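Skallgate handheld gripper project
Minutes of the May review, started 9:30 a.m.

Chair and notes: Giuliana Pacheco
Also in the room: hardware, data and safety leads. Handdale joined by phone for items 2 and 3.

1. Last month's actions
All closed except the spare finger drawings, which carry over. The new charging shelf is up and everybody loves it. Thanks to the night crew for getting the labels on before we asked!

2. The grip fault on unit 3
This took most of the hour, and it was a great discussion. Unit 3 closed by itself during a reset, while an operator was moving a part into position between the fingers. She got a pinch on the side of her thumb. No cut, no lost time, and she wrote it up right away, which helped enormously — we had the log saved before the unit was powered down.

The log shows error 2313 (position lost) and then a close command at full speed. Hardware explained that after a 2313 the controller goes looking for its zero point, and on the current Pristemik firmware it does that by closing until it meets resistance. So the fingers were doing what they were told, at a moment when no person would expect it. We pulled the records for all the handheld units and found 26 more resets of the same type. None of those had a hand nearby, as far as the reports say.

Giuliana asked why position was lost in the first place. Hardware suspects the encoder cable, which has a tight bend where it enters the grip. They flexed it on the bench and got the error to come back in 64 cycles, a really nice piece of detective work. Data asked if the printed fingers could be dragging and confusing the sensor. Hardware doesn't think so but will measure the closing force with old and new fingers to settle it.

Handdale said they can send a firmware build that opens on reset and waits for a button press before it looks for zero. We would like that yesterday. They asked for our raw log and the serial number of the cable.

Agreed: unit 3 stays tagged out until the cable is replaced and the new build is on it. The other units may be used, with the rules in item 3.

3. Working rules until the fix is in
Safety brought a one-page draft and we edited it together. The short version:
Start every session with the fingers fully open over a clear patch of table.
Hands stay out of the gap from power-on until the ready tone.
On any error code, set the unit down in its cradle and switch off at the grip. Do not reset in the hand.
Write down the code and the time before doing anything else. 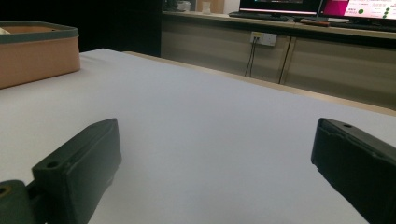
4. Finger wear
Jaiswal's second batch of printed fingers has arrived and the fit is much better than the first. The question was when to retire a worn pair. Data would like a simple rule that operators can apply at the bench, and hardware suggested swapping as soon as an edge catches a fingernail. We liked that a lot. It goes on the same page as the item 3 rules.

5. Actions
Hardware: replace the cable on unit 3, inspect the bend on the others, run the closing force test.
Data: send the raw log to Handdale today, add a reset flag to the session report.
Safety: post the one-page rules at every table and go over them at both shift starts.
Giuliana: call the operator with the findings and invite her to the next review — she has ideas about the grip shape and we want to hear them.

Closed 10:40 a.m. Next review when the new build arrives, or in June at the latest.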